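Workshop notebook, August
Druvo duplicate finder, second trial

Started 9:40. Druvo claims it can clear out duplicate files on a shared drive "safely and in minutes." The last one that said so (Rurby) deleted two folders of drawings because the names matched. So this time only on a copy of the Nava share, read-only until I trust it, and I don't yet.

1. Scan

Quick scan took 17 minutes. Full scan took 100. The quick one compares name and size, as far as I can tell, and the help page calls it "smart matching," a phrase I would like to see defined somewhere. It isn't. Results differ between the two modes: 28 pairs show up in quick and are gone in full. So those 28 are false matches, or full mode is missing them. I opened five. All five were different files with the same size. Not checking the rest by hand, but I know which way I'd bet. 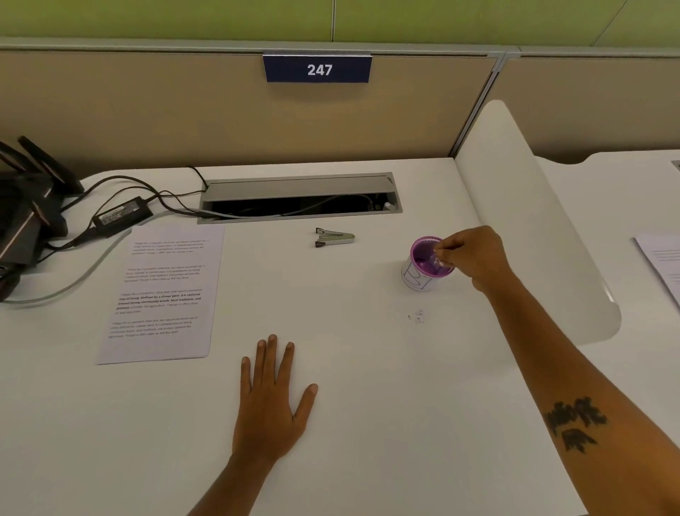
2. Network paths

Mapped drive letter works. Typing the server path directly gives an empty result and a green check mark, with no error at all. Anybody in a hurry would read that as "no duplicates." Tried it again with the trailing slash, same thing. Wrote to Brondbridge support, who sell it. Expect to be told to reinstall.

3. Delete and restore

Still to do. The restore folder sits on the same disk it is supposed to be freeing up, so the "space saved" figure on the front page means very little until that gets emptied. Check whether file dates survive a restore. Rurby's didn't.

For now: don't put this on the office machines, whatever the trial banner says about days left. If you want to poke at it, use the copy, full mode only, and leave auto-select off.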